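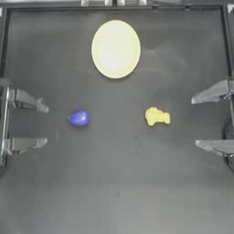 Unidade 4 - Criptozoologia: relatos, indícios e prova
Apontamentos de apoio à aula. Versão de 13/5/25.

1. Objeto da unidade
Chama-se criptozoologia ao estudo de animais cuja existência é defendida por testemunhos ou tradições, mas que a zoologia não reconhece. Não é uma disciplina científica estabelecida. Interessa-nos aqui como caso de estudo: que tipo de indício é apresentado, como foi recolhido e o que permite concluir.

2. O caso do lago Wilach
O animal do lago Wilach, conhecido localmente por Skerkum, é descrito como uma criatura de dorso escuro e pescoço comprido. O dossiê que vamos usar reúne 100 relatos. Destes, 55 indicam a hora da observação e só uma parte menor indica a distância. A maioria foi escrita depois do ano 2000, quando a história já circulava nos folhetos turísticos da região.
Pontos a reter:
- um relato feito anos depois não vale o mesmo que uma nota tomada no próprio dia;
- duas testemunhas que conversaram entre si não são independentes;
- sobre água, sem objeto de referência, o tamanho é quase sempre mal estimado. A 500 metros, um tronco e um animal podem confundir-se.

3. Tipos de indício
a) Testemunho. Serve para formular hipóteses e escolher locais de busca. Sozinho não identifica uma espécie.
b) Pegadas e moldes. Dependem do solo, do tempo decorrido e de quem fez o molde. Pedir sempre a escala e a sequência completa de passos.
c) Fotografia e vídeo. Verificar se existe o ficheiro original e se há nele algum elemento de dimensão conhecida.

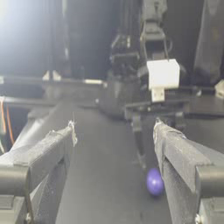 Fig. 2 - Dois dedos de pinça com revestimento cinzento.
d) Material biológico. Pelos, fezes, ossos ou ADN ambiental. É o indício mais forte, desde que se conheça o percurso da amostra desde a recolha até ao laboratório.

4. Comparação: o Ông
O Ông é descrito como um primata bípede de floresta. Ao contrário do Skerkum, quase não há fotografias, e o caso assenta em tradição oral e em moldes de pegadas. A tradição oral merece ser estudada por si. Um nome antigo para um ser da floresta mostra que a figura existe na cultura - daí não se segue que corresponda a um animal.

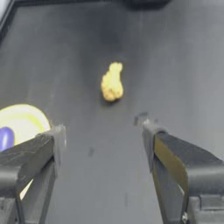

Convém também perguntar pela população. Um único indivíduo não explica avistamentos ao longo de várias gerações; seria preciso um grupo reprodutor, com alimento suficiente e com restos mortais que alguém, mais cedo ou mais tarde, encontraria.

5. Trabalho para outubro
Ler o capítulo sobre o projeto Skelier e escolher dois relatos do dossiê. Para cada um, indicar a data da observação e a do registo, as condições de luz e pelo menos duas explicações alternativas. Máximo de duas páginas, com bibliografia à parte.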